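The Long Table
A month of looking at one work surface, and what I did to mine afterward

I have a thing about tables. Sofas leave me cold and I've never once gotten excited about a lamp, but put me in a room with a good long work table and I'll be running my hand down it before I've said hello to anyone. So when I got the chance to spend most of January dropping in on the workroom at Gresora, I said yes before I'd even asked where I was supposed to park.

It's a plain sort of room. Gray concrete overhead, a white wall, those perforated panels that soak up the noise. I'd recommend the panels to anybody who has a hard floor and a loud hobby, by the way! You notice them the minute you step back into the hallway and everything starts clattering again.

But the wood is what I came for. Pale, oak-looking grain, nice and long, with enough elbow room to have one job going at the near end while the leftovers from the last one drift to the far end. And drift they do. Papers, small boxes, tools, bright little bits of yellow and orange along the edge. Every work table I've ever loved has had an end like that. My grandmother's had a button tin and a stack of seed catalogs, mine has mail.
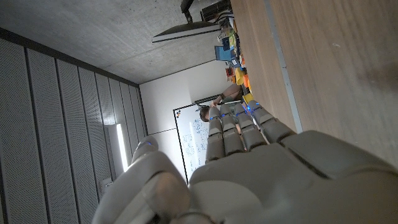
Amândio Esteves thinks I'm too soft on the far end. A pile at one end is a pile that's on its way to the other end, he told me over very bad coffee, and the cure is to clear the whole top every evening, down to the bare wood, even if it means sweeping the lot into a crate and dealing with it in the morning. I tried his way for two weeks at home. I now own a crate I'm afraid of.

So I went back to my own system, such as it is, and that's where the tape comes in. I'd been admiring the tape at Gresora from my first visit: thin gray lines laid right on the wood, marking off the part of the table where the work goes. I can't believe I'd never thought of it. Kitchens have had cutting boards forever and sewing people have their mats, but I'd always treated a table as one big country with open borders (and then wondered why the scissors kept emigrating).

I bought a roll of gray Letis, the low-tack kind, and laid out a rectangle in front of my chair. Achilleas Theodorakopoulos talked me through it on the phone, and his advice was worth writing down. Wipe the wood first and let it dry. Pull off a length longer than you need, stick down one end, then hold the rest up tight and lower it in one go, because if you press as you travel you get a wiggle. Do the long sides before the short ones. Rub it down with the back of a spoon. If your top has a fresh oil finish, wait, or the tape will lift by lunchtime and take your good mood with it.

How big should the rectangle be? Mine started out about as wide as a newspaper, which felt tidy and was useless. I kept setting things down just over the line. The second try was as far as I could reach with both arms without getting out of my chair, and that's the one that stuck, in both senses. 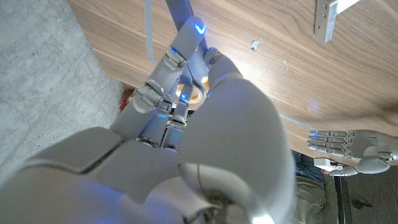 The rule I settled on is that whatever I'm working on this minute can be inside the lines and everything else has to live outside them. The glue goes outside until I want the glue. My phone goes way outside. It sounds fussy, I know, but I mended a drawer pull in one sitting last week, and that drawer had been opened with a butter knife since we moved in.

I did go a little further and refinish the top, which you certainly don't have to do. I sanded with 120 and then something finer, and put on two thin coats of Andik oil with an old T-shirt. Sanding brought up a grain I'd forgotten was there, a big slanting sweep of it under years of tea rings. I left a couple of the deeper scuffs alone. Khadija Mahrous swears you can steam dents out with a damp cloth and an iron, and I've watched her do it, but I'm fond of mine and I also know what I'm like with an iron.

What still needs work is underneath. I've got the top looking like a magazine (ha!) and below it there's a nest of extension cords that I push around with my foot. Cables under a table seem to be a law of nature. Rania Slaoui has hers in a fabric sling hooked between the legs, made from a cut-up tote bag, and she's promised to send me the pattern.

In the meantime I've got my rectangle, and most days there's only one thing in it. I sit down after supper, slide the mail farther along, and get on with whatever's waiting there. 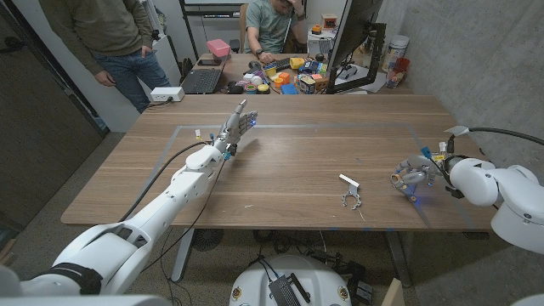

HOME WORKSHOP: READERS' TABLES

Our call for your own work tables is still open. Jarosław Wasilewska got in early with a door from the old Lamrani bakery, laid flat across a pair of filing cabinets, handle hole and all. Tell us what yours is made of, what you do at it and what's piled up at the far end. Please don't clean it first.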